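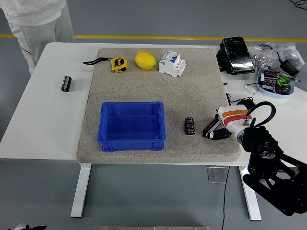
Le grand bonheur des petits bacs

Il y a des gens qui collectionnent les montres, d'autres les vinyles. Vibeke Overgaard, elle, a une passion pour les fonds de tiroir. Vous savez, cette couche de choses qui s'accumulent sous les piles usées et les notices pliées en huit : un disjoncteur neuf jamais posé, deux condensateurs, un mètre ruban avec sa dragonne. Et un citron, parce qu'on rentrait des courses et qu'on avait les mains pleines !

Son atelier d'Urnodberg, ouvert le dimanche matin, ne désemplit pas. On y vient avec son carton, on le renverse sur une table et on recommence tout. La méthode tient en peu de mots : un tapis de mousse pour que rien ne roule ni ne se raye, un bac en plastique vide, et une ligne au fond du tapis où l'on pose les objets un par un avant de décider de leur sort. C'est cette ligne que j'ai adorée. Tant qu'une chose est dans le tas, on ne la voit pas. Posée à côté d'un citron bien jaune, elle a tout de suite une allure folle.

« Les gens veulent remplir le bac tout de suite, raconte Vibeke. Moi je leur demande d'attendre. On regarde d'abord ce qu'on a. »

Le bac, parlons-en. Le sien est bleu, rectangulaire, ouvert sur le dessus, avec des parois nervurées qui le rendent facile à attraper. Pas de couvercle : un couvercle, dit-elle, c'est une invitation à oublier. Elle en possède 80, tous du même modèle, et chacun reçoit une seule famille d'objets. Le mètre ruban part avec ce qui mesure, le disjoncteur avec le tableau électrique. Les condensateurs ont droit à leur propre bac, et Ingvar Oddsson, l'électricien qui donne un coup de main à l'atelier, y tient beaucoup : un gros condensateur électrolytique peut garder sa charge longtemps, alors on ne touche pas aux bornes et on ne le range jamais en vrac avec des vis.

Quant au citron, il retourne à la cuisine (ou dans le thé d'Ingvar, selon l'heure).

Je suis repartie avec l'envie furieuse de vider mon buffet. Le soir même, j'ai étalé une vieille couverture sur la table et sorti le premier tiroir. J'y ai retrouvé une clé de vélo, trois dés et le bouton de mon manteau vert, que je cherchais depuis octobre. Il est recousu. Le deuxième tiroir attendra dimanche.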